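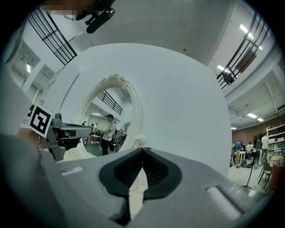

Barış Eren

Furnishing Surveys, Unit 6
Wall mirrors: recording, placing and routine care

Read before the Thursday session. The measuring exercise at the end is done in pairs, and the sheet is handed in at the close of the session. Terms set in capitals at first use are in the glossary issued with Unit 1.

6.1 Scope

This unit covers framed wall mirrors with flat glass. Curved glass, mirrored furniture doors and full mirror walls are left to Unit 9. The reference piece for the unit is the oval mirror in the double-height hall at Vomthorpe, which has a molded white frame with a crest at the top. Students who were in the Rizk group last term recorded it once already under the old sheet and should do it again under the new one. The two sheets do not use the same measuring points and the results cannot be merged.

6.2 Parts of a framed mirror

A framed mirror is recorded as four parts: the glass, the FRAME RAIL, the applied or carved ornament, and the fixing. The backing board belongs with the fixing for our purposes. Some older handouts put it with the glass.

The glass is described by its outline, its edge and its condition. Outline is one word where possible: oval, round, rectangular, arched. An oval with two straight sides is called a stadium and has its own code. The edge is either plain or beveled. If the frame covers the edge completely, enter "not seen". Do not enter "plain" on the grounds that no bevel can be found.

The frame rail is the continuous molding that runs around the glass. Record its face width at the narrowest point clear of ornament, and its depth from the wall at the same point. On a thick rounded molding the depth is taken to the highest part of the curve with the calipers held square to the wall. A tape laid over the curve gives the girth, which goes in a separate column.

Ornament is everything that rises from or projects beyond the rail. The most common form on an oval mirror is a single group at the top, the CREST. Note the subject (flowers, leaves, shell, scroll, figure) and whether the group crosses the sight edge of the glass. Name a flower only if the petals and leaves make it certain. "Flowers and leaves" is an acceptable entry and will not lose marks.

The word "carved" is used in this course for the look of the work. It does not state how the piece was made. Cast resin, pressed composition, plaster and cut wood can look the same under several layers of white paint, and a painted frame should be entered as "material not confirmed" until the back has been inspected. The Dollovon sheets from last year list eleven frames as wood. When the backs were seen, four of them were.

6.3 Color of white frames

White on white is the hardest case to record. A cream frame against a bright white wall looks darker than it is, and the same frame carried to a gray table looks almost pure white. Always compare against the card, never against the wall. The card is held flat on the rail, in the same light as the rail, with the observer's shadow kept off both.

Ornament in deep relief will show at least two tones from shading alone. Take the reading on the highest surface that faces the observer. If the recesses hold dust or a second paint color, write this in the remarks column and leave the main reading as it is.

6.4 Measuring

All dimensions are in millimeters. For an oval mirror take five:

A – overall height, including crest
B – overall height of the rail, excluding crest
C – overall width
D – sight height (visible glass, top to bottom)
E – sight width (visible glass, side to side)

A and B are both needed. A catalog entry that gives only one height is no use for ordering packing or checking a wall position, and most catalog entries give only one. Where the crest comes down over the glass, D is taken to the lowest point of the crest on the center line, with a note that it has been done this way.

Small projections at the side of the frame, such as a knob or the end of a scroll, are included in C. If there is one on one side only, the vertical axis of the frame is no longer at half of C, and the center line must be found from E.

Worked entry, Mekine store, oval frame without crest: D is 696, rail face is 131 at top and bottom. B is therefore 696 + 131 + 131 = 958. Several students in the last intake added the rail once only and obtained 827. The check is simple: B less D must equal the two rail faces added together.

Sohail Khokhar's note on tapes still applies. A steel tape is not to touch the glass. Use the folding rule with the felt edge, or measure between two strips of card held on the rail.

6.5 What the mirror shows

The position of a mirror is recorded together with what it reflects. This is the section most often left blank. A mirror in a room survey acts as a second opening in the wall: it adds light, it adds a view, and it repeats objects that are already in the room. The survey needs to say which.

Stand on the center line, 2000 from the glass, and list the fixed features seen in the reflection in this order: windows, doors, stairs and railings, ceiling lights. Loose furniture comes last and is optional. People are not recorded. In a two-story space the upper level must be included, as a mirror at head height will pick up railings and ceiling fittings well above the observer.

At Vomthorpe the entry would begin with the dark-framed window and the greenery outside it, then the black railing, then the round recessed lights. Each item is given a side, left or right, as it appears in the mirror. Left stays left in a flat mirror for an observer facing it, so an object on the observer's left side is seen on the left of the glass. Confusion arises only when the entry is later compared with the floor plan. The plan should be turned so that the mirror wall is at the top before any comparison is made. 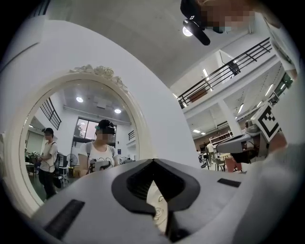
A reflected feature moves when the observer moves. Two steps to the right will bring in part of the room that was hidden and lose another part on the other side. For this reason the entry is made from one point only, and that point is marked on the plan with a cross. If a second point is useful, for example at the foot of a stair, it gets a second entry and a second cross. Do not combine them.

Depth also needs care. An object one meter in front of the glass appears one meter behind it. Two objects seen in the mirror can look close together on the glass and be at opposite ends of the room. Where there is doubt, walk to the object and measure.

6.6 Reflected light

Daylight first. Record whether the sky can be seen in the glass from the standing point, and at what time. A window with a pale sky behind it will be the brightest area in the reflection on most days and can cause glare to a person walking toward the mirror. Glare is entered as none, slight or strong. "Strong" means that the observer cannot look at the glass for a slow count of five.

Ceiling lights second. A recessed fitting seen in a mirror at eye level is usually reflected at a shallow angle and gives little trouble. The exceptions are fittings close to the mirror wall and fittings with a bare lamp. Switch off one row at a time if the switches allow it, and note which row was on.

The paint of the surrounding wall matters more than the frame. With plain white walls the light given back by the wall and the light given back by the glass differ less than most students expect, and the mirror changes the view more than the brightness. Meter readings taken in Unit 4 may be used as evidence here.

6.7 Height and fixing

For a mirror in general use, the center of the sight area is placed at the agreed eye line for the building. Take this figure from the building file. In its absence, leave the field blank and write "no eye line given". The crest is ignored when setting the center and is taken into account only when checking clearance above. Minimum clearance from the top of the crest to any shelf, rail or molding is 100.

An oval frame shows tilt less readily than a rectangular one, but a crest shows it at once. Level the frame by a plumb line dropped from the middle of the crest to the lowest point of the rail. A spirit level laid on a rounded molding is unreliable.

Frames with a single top hook tend to turn over time. Two fixings, set at the same height on either side of the center line, are standard in all our buildings. A mirror that stands on a ledge or on the floor still needs a restraint near the top. Whether a mirror hangs or stands is to be checked by looking at the lower edge and at the back. It is not to be judged from the front alone.

6.8 Routine care

Dust the ornament first, top to bottom, with a dry soft brush. Hold the brush in one hand and keep the other clear of the frame. Undercut petals and scroll ends break when they are used as a grip.

Glass is cleaned with a lightly damp cloth followed by a dry one. No liquid is sprayed on the glass. Spray runs down to the lower sight edge, gets behind the rail and attacks the silvering from the edge inward. The damage appears as dark spots or a gray line and cannot be reversed by cleaning.

White painted rails are wiped only where they are marked. Test on the underside. If color comes off on the cloth, stop and report it.

6.9 Exercise

In pairs, complete one full sheet for the hall mirror: parts, color reading, dimensions A to E, reflected features from one marked point, glare, fixing. One student measures and the other writes, and then B and D are repeated with the roles changed. If the two readings of B differ by more than 3, take both again.

Enter every field. Unseen parts are entered as "not seen" and unconfirmed materials as "material not confirmed". Sheets with guessed entries will be returned.

Reading for next time: Unit 7, curtain tracks and poles, sections 7.1 to 7.4. Bring the folding rule.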